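Tralldale Community Help
Work and Jobs > New equipment

Robot arm coming to our prep kitchen, how do we get the crew ready?

Heledd Maddocks
Posted 14/05/2018

Hi all! I run the morning shift at Rosser, a prep kitchen in Miltham. We make smoothies, soups and dips for offices and a couple of schools, 232 orders on a normal morning, and there are seven of us on my shift. In August we're getting a robot arm for the blending station and I am so excited about it that my family has banned the subject at dinner.

The arm isn't in the building yet. What we have is the simulator from the supplier, where a model of the arm practices in a model kitchen. I've been sitting with it after my shift and I think it's wonderful. You can switch between a view from across the room and one that rides along on the arm, looking out over the gripper at the counter. It took me a while to make sense of the second one, but now I have it open most of the time, because it tells me what the arm has to go on when it's close to the work. 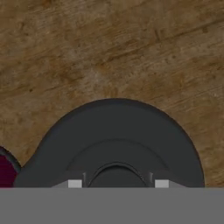
Looking over the gripper at the wooden tabletop, in the simulator.

The first job is the blender. Whoever has blending now (mostly Agnes, sometimes me) stands there for the best part of the morning. Fill, lid, hold, pour, rinse, and again. Her wrist is in a brace by the end of most weeks. So the idea is that the arm takes over the moving and the dial, and a person still decides what goes in, tastes it and signs off the batch. That's how I understand it, anyway. Filling may stay with us too, at least to begin with.

The model kitchen is a lot prettier than ours, I should say. We have strip lights and steel, and in there it's wooden planks on the wall, a big window behind the counter and green cabinets. I would happily work in it.
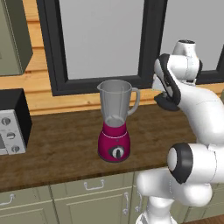

What I can't work out is the people side. The hours aren't being cut, we have that in writing, but the jobs will change and I don't think "you'll be doing other stuff" is good enough. Two of the crew are as keen as I am. A couple of others go quiet when it comes up, and one asked me straight out if she was going to be training her replacement. I didn't have a good answer ready and I still feel bad about it.

So: how early did you bring people in, and what did you show them? Did anybody's job get better, and how? And what happens on a morning when the arm stops and there are orders waiting? I'd love to hear from anyone who has been through it, kitchen or not.

Iwona Chmielewska

Oh, I'm pleased for you! We've had two arms on the packing line at Plusport long enough that people complain when they're down for service, so let me tell you how it went with us.

Bring them in now. Our manager waited until the crates were in the yard, and by then everyone had made up their own version. Let the crew see the simulator, and let them drive if it allows that. The ones who had gone quiet on our line turned out to have the best questions. One woman pointed out that a lid on one of our tubs sits crooked when it's cold, which none of the engineers knew, and it saved a lot of grief later.

Keep in mind the simulated version is tidy. Ours did 3000 practice runs before it came to us and it was still thrown by a tub with a bit of label hanging off. Write down all the ways your real counter differs from the model one. Wet surface, steam, a jug somebody left in the wrong spot, a blender that's been swapped for the spare. Give that list to the supplier and put names on it so people get credit. Agnes should be first in line, nobody else has her hours at that blender.

On jobs: mine did get better. I used to lift boxes and now I set up the runs and check the odd ones, and my back is a different back. I also got a pay grade out of it, but I had to ask. Ask BEFORE it arrives. If someone is now looking after a machine as well as making food, that's a new skill and the job sheet should say so.

The part I didn't see coming was the talking. When two of us packed side by side we chatted all day, and with an arm in between we didn't. We moved the benches so we face each other again. Small thing, big difference.

For the bad mornings, keep the manual station set up, with its own blender, and have everyone do a turn by hand every so often. We practice a stop once a month. First time it was chaos, now it's five minutes of grumbling.

And the woman who asked about training her replacement, go back to her. Tell her you didn't have an answer then and tell her what you know now. She'll remember that you came back.

Ynyr Wogan

Check where the stop button is and that the shortest person on shift can reach it. Also who cleans the thing? With food that will be half the work, and if it's not on anybody's list it'll land on whoever is closing.

Chinyere Bashir

Never worked with one, so take this for what it's worth, but my sister's bakery got a dough machine and they let the staff pick its name. Sounds silly. They were much nicer to it after that.

Would also like to know about the wrist thing. Does your colleague want off the blender or does she like it? My sister had a guy who loved the job everybody assumed he hated, and he was pretty upset when it went. I'd ask her first.

Heledd Maddocks

Thank you, thank you! Iwona, I'm printing yours out for the break room. I've asked Agnes and she says the machine can have the rinsing and the dial with her blessing but she is keeping the tasting. Cleaning is not on any list, Ynyr, so that's my job for tomorrow.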